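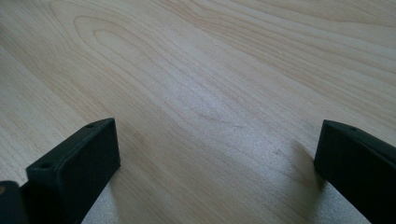
Mermont used to make more kitchen tables than any other town in its valley. At the peak there were six workshops along the river road, and the largest, Zallari, had 80 people on the payroll and its own rail siding. Two are left. Most of what they sell now is pale wood, because that is what buyers ask for, and the buyers have become picky about grain. They want long lines that curve gently along the top, and if there is a spot where the lines close up into nested loops and arches, the kind the trade calls cathedral grain, so much the better. A smooth finish will throw back a gray, silvery glare that hides the pattern in places, and customers at the Zallari showroom can be seen bending sideways to get a better look.

Thirty years ago the same customers wanted everything dark. Stain covered a lot in those days. A board with a dull face went under a coat of walnut brown and left the shop looking like its neighbor. The sorting bench at the back of the building was a place for beginners, and the job was mostly pulling out knots.

Sorting is now the best-paid work on the floor. Boards come in from the kiln in the morning and are laid out flat in the order they were sawn. The sorter looks for faces that will sit well next to each other, marks them in chalk, and turns some end for end. A top for six takes most of an hour to lay out. A bad match can't be fixed later with sandpaper, and a returned table costs more in trucking than the shop made on it.

Softić, the other survivor, went a different way. It closed its showroom, let go of its delivery trucks and now builds only to order. Last year it shipped 353 tables, nearly all of them to addresses outside the valley. The waiting list runs to spring. Buyers are sent a small finished sample in the mail and are told in writing that their own table won't match it.

The finish is the part people argue over. Both shops have tried Bomix, a hard clear coat that goes on in 2 passes and shrugs off coffee. Zallari uses it on everything. Softić dropped it after one winter and went back to oil, which marks easily but can be patched at home with a rag. People in Mermont tend to side with whichever shop their family worked for.

The river road is quiet on weekdays. On Saturday mornings the Zallari yard opens its gates and sells offcuts by the armload, and there is usually a line by eight. Some goes home for shelves and cutting boards. The short pieces go into stoves, along with a fair amount of good cathedral grain that was a few inches too narrow for anyone's kitchen.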